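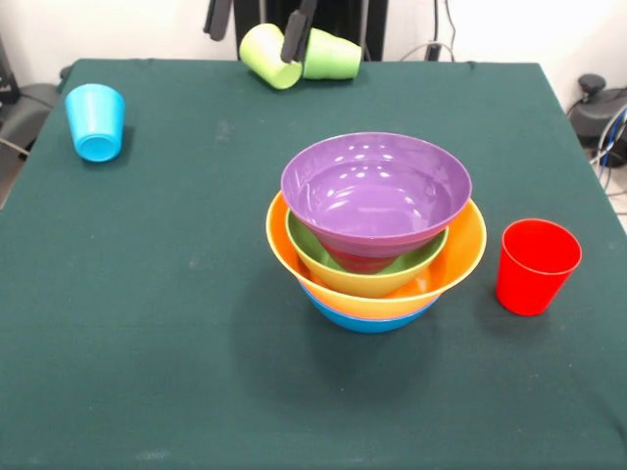
Re: [hulgate-rl] Coach for the away game at Londine

Quick one from my phone so excuse typing.

Coach is booked. Leaves the club lot at 11, not 11:30, the driver has to fit his break in. If you're meeting us on the way text me tonight, not in the morning, I won't see it.

Tadhg Ó Néill wrote:

> Two things. Are we still short a hooker for the second team? And can someone tell me what happened in the last 7 minutes against Zurnano, I had to leave when it was 18-12 and now I hear we lost. Also is the kit coming with us on the coach or going in the van like last time. My shorts never came back from last time.
>
> Tadhg

Yes still short. Geagea's shoulder is no better, he's out till February at least. Young Marcus says he'll do it if he doesn't have to throw his weight around in the middle for the whole 80. Told him he does.

Zurnano. Ugh. We knocked on coming out of our own end, they got the scrum, went left, went left again, and their big second rower just ran over the top of two of us. Converted. 18-18. Then a penalty for holding down which I still say was harsh, 30 meters out in front, kid kicks it like he's in his back yard. 20-18. We had one more set and kicked it dead on the fourth. The fourth! Don't ask me who called it.

Not a bad game up to then though. Defense on the edges was alot better and the line speed held up for 67 minutes or so I'm told by the guys who keep track of that stuff. After that we were walking back.

Kit is on the coach. Bags underneath, not on seats. Tadhg your shorts are in the lost property bin with everybody else's, look before training.

Training at 7 both nights, back field, lights are fixed. Bring studs, its heavy down the far end.

Subs: club is still owed $172 from the fall trip. You know if it's you. Cash or transfer fine, see me on the coach.

Londine play a short side so wingers stay home please.

Got to run

D.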